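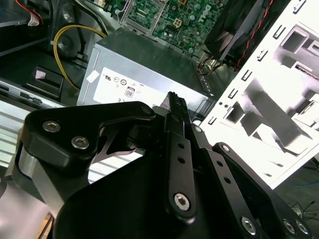
Every June I clean out the computer in the back bedroom, and every June I swear I'll do it more often. Dust gets into a desktop the way it gets under a fridge, quietly, and then one evening the fan is roaring like a hair dryer and you're wondering if the thing is about to die. Mine's an old tower I bought used in Stastthorpe, nothing fancy. The first place I go once the side is off is the power supply, that gray metal box with the row of slots down the side, and the narrow gap between it and the side of the case (lint loves that gap!). If you do nothing else to your computer this year, do that bit.

Before you touch anything, shut down properly, flip the switch on the back if there is one, and pull the cord out of the wall. Then hold the power button in for 8 seconds or so and go make coffee. I give mine 30 minutes before I start. Touch a bare metal part of the case before you reach in, and again every time you come back from wandering off to find the tweezers.

Please don't open the power supply itself. I don't care how fuzzy it looks in there! It can hold a nasty charge even unplugged, and everything you can sensibly clean you can clean through the slots. Short puffs of air, can held upright, nozzle a few inches back. I hold the fan blades still with a wooden chopstick, and I do the whole job out on the porch if the weather lets me. The one time I did it indoors I was wiping gray fluff off the curtains for a week.

Paintbrushes are the real secret. I use a soft one-inch brush, brand new and never used for paint, for the floor of the case and the fan grilles, and a skinny watercolor brush for corners. My vacuum stays well away from the board (static), but I'll happily hold the hose outside the case and brush the dust toward it. On the motherboard I go very lightly, mostly air, and I keep the bristles off anything that looks like it could snag.

Screws! I have lost so many screws in the carpet. My neighbor Upendo Bakilana gave me an egg carton and told me to put the screws from each step in their own cup, left to right, then work backward when I'm closing up. A magnetic dish from Sesine works too, but the egg carton was free and the lid shuts when the cat comes through.

Dropped one down inside? Don't shake the case. Lay it flat, get a flashlight in low so the screw throws a shadow, and go after it with long tweezers or a bit of tape wrapped sticky side out on that chopstick. Never plug back in with a screw missing, even if you're *sure* it went on the rug.

Labels are worth a snapshot while you're in there. One day you'll need the numbers off the power supply to order a new one, and you'll be very glad they're on your phone. Same goes for where the plugs go, if you've pulled any.

Last thing: leave the side off for five minutes after you power up and just listen, hands out. If you hear ticking, switch off, unplug, and look for a cable resting on a fan. Mine was a cable tie I'd left too long.

Last updated: June

Print this page | E-mail this page

Reader comments

Tuva Ekström: The egg carton! I've been using a muffin tin and tipping it over every single time.

Pascal Renaud: How often would you do it with two dogs in the house? Mine sits on the floor under the desk.

Ruoxi Gu: Pascal, get it up off the floor first, even on a low shelf. I have one dog and went from every couple of months to twice a year.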